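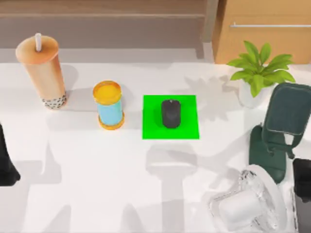 The Cledgate is a loose-leaf teapot with a very deep basket, and we have been using one in the shop every day for months before putting it up on this page. It holds 700 ml to the bottom of the spout hole, it pours cleanly, and it makes a proper strong pot without turning bitter on you halfway through the second cup. Most people who buy one want it for breakfast tea, but it will take on nearly anything with leaves in it. If your idea of tea is the tall sort with a domed orange lid, a white straw and dark tapioca pearls packed into the bottom, you still need a good strong brew to start from, and we've had lovely results making the tea for that in the Cledgate too (more on cold and milky drinks further down).

Posted 8 Apr 2018 by the Pridport Tea Room shop

The Cledgate loose-leaf teapot, by Sakalauskas

Sakalauskas is a small pottery that makes teapots, milk jugs and not much else. We first stocked their Islow pot, the little round one, and sold out of it twice. The Cledgate is its big sister. The clay is the same speckled stoneware, and so is the fat comfortable knob on the lid, but the body is taller and straighter and the spout starts much lower down. That low spout makes more difference than you'd think! The tea comes off from the bottom of the pot, where the stronger brew tends to settle, so the first cup and the last cup taste much more like each other.

The walls are on the thick side. Empty and without its basket the pot weighs 755 g, so this is a teapot you notice when you pick it up, and if you have sore wrists we would point you at the Islow instead. For everyone else the weight is a good thing. It sits firmly on a tray, it doesn't skid about, and once you've warmed it through it holds its heat well enough that we stopped bothering with a cosy.

The basket

This is the bit we're most excited about. So many pots come with a basket the size of an egg cup, and the leaves swell up, jam themselves together and never really brew. The Cledgate's basket goes almost to the floor of the pot. It is stainless steel with fine holes all the way down the sides and across the base, and it has a wide flat rim that rests on a ledge inside the neck. You can take it out with your fingers without scalding them, as the rim stays above the water line.

The lid fits with the basket in and with the basket out. It seems like such a small thing, but we've sent back samples from other makers over it. With the basket out you can leave the tea standing in the pot with its lid on and come back for another cup later.

The holes are fine enough for rooibos, which usually gets everywhere. Very dusty broken teas will still let a little sediment through, and if you dislike that you can pour through a small strainer as well. Big rolled oolongs have plenty of room to open up. We've also used it for fresh mint straight from the garden, stalks and all, stuffed in as tightly as it would go – gorgeous with a spoonful of honey.

How it pours

We are fussy about drips. The Cledgate's spout has a sharp little lip on the underside, and it cuts the stream off when you tip the pot back. In daily use we get the odd drop down the front when the pot is filled right to the top and you pour slowly. Pour with a bit of confidence and it's clean. The lid has a small tab at the back that catches under the rim, so you don't need a hand on it until you get towards the very end of the pot.

The handle is a wide loop with space for three fingers, or four if your hands are small. It's set slightly high, which keeps your knuckles well off the body. The glaze on the handle is matt and the body is glossy, so it doesn't slip even with soapy hands.

Getting a good pot out of it

Warm the pot first. Swill it with hot water from the kettle, leave it a moment and tip it out. Thick stoneware takes a lot of heat out of the water if you skip this, and you'll end up with a flat, lukewarm brew and wonder what all the fuss was for.

For an ordinary black tea, put a heaped teaspoon in for each person and fill up with water just off the boil. Give it 3 minutes with the lid on, then lift the basket out and have a taste. Some Assams are ready by then. Others want a little longer, and a big leafy Keemun can sit quite a while before it gets cross. Green teas need cooler water and less time. We let the kettle stand open on the side and go by taste.

A full pot gives three mugs of 200 ml each with a splash over for topping up. If you're brewing for one, it's fine to fill it only halfway, as the basket is deep enough for the leaves to stay under. The little Islow doesn't manage that nearly so well.

Iced and milky drinks

We had lots of questions about this when we put the first Cledgate on the counter, so here's what we do. Brew the tea at double strength – twice the leaf, same amount of water – and take the basket out as soon as it tastes strong enough. Let it cool in the pot with the lid off. For iced tea, pour it over plenty of ice and let the ice do the thinning. For milk tea, stir in your sugar while it's still hot, then add milk once it has cooled. A brisk Ceylon or a malty Assam stands up to milk much better than anything delicate, so save your good Darjeeling for drinking plain.

Please don't put the hot pot straight into the fridge, and don't pour boiling water into it when it's come straight out of one. Stoneware is tough but it hates a shock. Let it come back to room temperature, warm it gently, then carry on as usual.

It isn't for the hob either. It will crack on a gas ring and it will crack on an electric one, and no kind of trivet will save it. Microwaving is all right for the pot and lid, but the steel basket must be out first.

Washing up

Pot and lid can go in the dishwasher. So can the basket, though we nearly always just knock it out over the compost and rinse it under the tap. If the holes clog up, soak the basket overnight in warm water with a spoonful of bicarbonate of soda and go over it with an old toothbrush. The inside of the pot is glazed in a pale cream, so it does show tea stains after a while. The same soak gets rid of those. Steer clear of wire wool – it leaves grey marks on the glaze that are a pain to shift.

Plenty of tea drinkers like to leave the tannin layer alone and never wash a pot with soap at all. There's no harm in it! We wash ours, mostly for the sake of whoever wants peppermint after a smoky Lapsang.

Colours

Three glazes at the moment: oatmeal, a soft grey-green and a dark inky blue. They're all mixed and dipped by hand, so the speckle varies a lot from pot to pot, and the blue sometimes breaks to brown along the rim and at the tip of the spout. We love that. If you'd prefer a plainer one, tell us in the order notes and we'll have a rummage through the shelf for you. The oatmeal matches the Islow milk jug almost exactly. The grey-green is a shade lighter than the older Islow pots, so if you're adding to a set, do ask us first and we'll hold the two side by side.

Details

Capacity: 700 ml
Weight: 755 g, without basket
Body and lid: glazed stoneware
Basket: stainless steel, removable
Dishwasher: yes, all parts
Microwave: pot and lid only
Hob or oven: no
In the box: pot, lid, basket and a card with brewing times

Spares

Lids do get dropped. Sakalauskas will make a replacement in any of the current glazes, and we keep a few oatmeal ones here. Each lid is fired on its own pot, so a spare may sit a touch looser or tighter than the first. Send us the inside width of the neck when you order and we'll pick the best match. Baskets are all the same size and always in stock. They won't fit the Islow, which has a narrower neck.

Delivery and collection

We pack every pot in a double box with shredded card, and we've had very few breakages. If yours does arrive chipped, keep the packaging, send us a quick picture and we'll get another one off to you. You can also collect from the tea room in Pridport whenever we're open. There's usually a Cledgate on the go behind the counter, so ask for a cup from it and have a feel of the handle before you decide.

The next kiln load is due with us later in April and should include more of the inky blue. Orders for that glaze placed now will go out as soon as it has been unpacked and checked over.

This site uses cookies to remember your basket and keep the shop working. By carrying on browsing you agree to their use. Read our cookie policy.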